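Letalgate Teaching Kit – Set-Up Guide
Section 4: Recording a demonstration by remote control

Before you start, finish Section 3 and restart the arm. If you skipped Section 3, the arm will let you know by drifting gently toward the floor.

4.1 Preparing a table task

1. Choose one task and write it down in a single sentence. "Put the banana on the plate" is a task. "Tidy up" is a philosophy.

2. Set out the props. Leave a few on the table that the task doesn't call for. A robot that has only ever met one object will be very sure of itself and no use in a kitchen.

3. Open the Ivine viewer and check that both the table view and the wrist view are live. Compare them with these, taken at our Tisside bench:
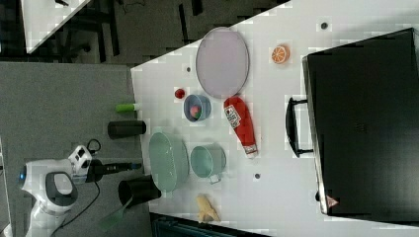
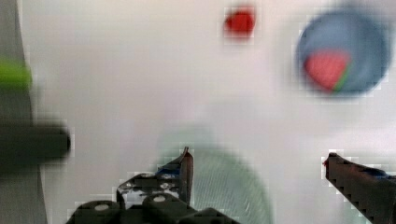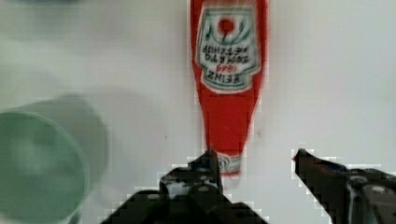
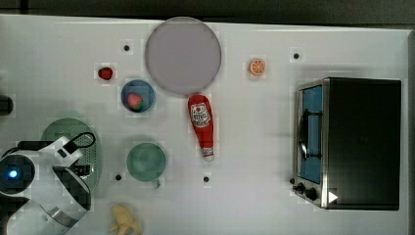 4. Open the gripper fully before you press Record. The operator should be able to see both fingertips in the wrist view.

CAUTION: Keep hands, sleeves and lanyards off the table while the arm is powered. The stop button works very well, but only if somebody is near it.

5. Press Record, wait for the tone, then move the hand controller slowly. The arm copies what you do, including the part where you change your mind.

6. Pause for a moment above the object, close the gripper, lift, carry and release. If you drop something, stop the recording and mark it Failed. Please don't mark it Creative.

7. Return the arm to its rest position and press Stop.

NOTE: Nearby objects look very soft in the wrist view. Cleaning the lens again will not help. Use the table view for placing and the wrist view for the last stretch of the approach.

4.2 How many to record

Record 30 demonstrations for a single pick-and-place and 200 for anything with a door. Move the props between takes – a hand's width is enough. Maglaya will refuse to train on fewer than 19 good takes and will say so in red.

If the upload stalls at 66 percent, leave it alone. It is thinking, or at any rate it comes back.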